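Review: Lusell good practice guide and checklist pack for hand-held grippers
Reviewed by Morfudd Pritchard
Sunday, November 17, 2024

Rating: 3 out of 5

I have a low opinion of checklists that come in a box. Most of the ones I've been sold were written by people who had a tidy bench and all afternoon. So when Selim Işık asked me to try the Lusell pack before we paid for a second copy, I said yes mostly so I could tell him no.

What you get is a spiral-bound guide, a pad of tear-off session sheets and a laminated card with 19 rules on it. It's meant for crews who record household tasks with hand-held grippers, the kind where a person does the job and a robot arm is supposed to learn it later. The pack makes no claim to be a standard, and I'll give Lusell credit for that. The Nirosholm binder we used before had "compliant" on every second page and never once said with what.

The good parts first. The rules on finger pads are sound: look at both faces before each session, change pads as a pair, write the change on the sheet. Same with the screws. Check them by hand at the start and again after any drop, and if one has moved, the session ends there and the takes since the last check get flagged. Strict, but I've seen a whole morning of recordings binned over a jaw that had worked itself crooked, so no argument from me.

The consent section is better than I expected. It treats people in the background as people, whether or not they're part of the task. Anyone who lives in the place gets told which rooms are in view, and gets to say stop without giving a reason. The sheet has a box for this and it's a decent size. Medicines, letters and anything with a name on it are to be asked about before the first take.

Then we get to rule 7, "Prepare a clear work surface". The guide wants a plain, matte, hard top with no more than the task objects on it. Fine for a lab. The trouble is that the whole reason for going into homes is that homes don't look like that. Clear the table and you've recorded a lab with nicer curtains. Selim disagrees and thinks new operators need the plain table to learn on. He may be right for the first week. The rule doesn't say first week, though. It says always.

Rule 11 is worse. Every object is to be "listed and positioned" before recording. I'd like to watch the authors do that with an ordinary table of shopping and sweets and then get any work done before dark.

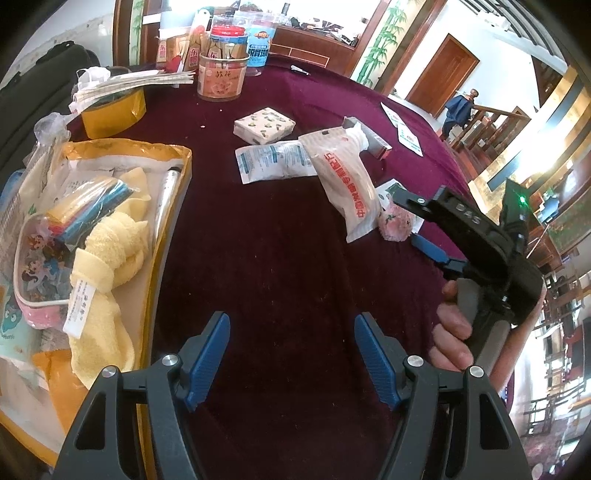 Two grippers over a velvet cloth, with a paper bag, jars and loose packets still on the table. Rule 7 would have us start again.

What I wanted was a rule for crowded tables: how close two grippers may work, who calls the reach, what to do when soft plastic gets between the pads. There's half a page on two-operator work and most of it is about charging. Cloth gets one line, telling you to remove it. I wrote our own version on the back of a session sheet in July and we still use that.

The session sheets themselves are good paper and take a pen well. The layout puts the fault box at the bottom, where people skip it. Başaran's free template has it at the top and I'd copy that idea. The Ciltiletti cards are nicer to hold but cover far less ground.

Price is the other sore point. We paid $905 for the pack, and the refill pads are extra. For that money I'd expect the files so I could change the wording, and you don't get them. I asked. The answer was that edited copies "can't be supported", whatever that means for a sheet of paper.

Would I buy it again? For a crew just starting out, maybe, with rules 7 and 11 crossed out in pen. We're keeping the one we have and photocopying the pad and screw checks. Selim can have the laminated card.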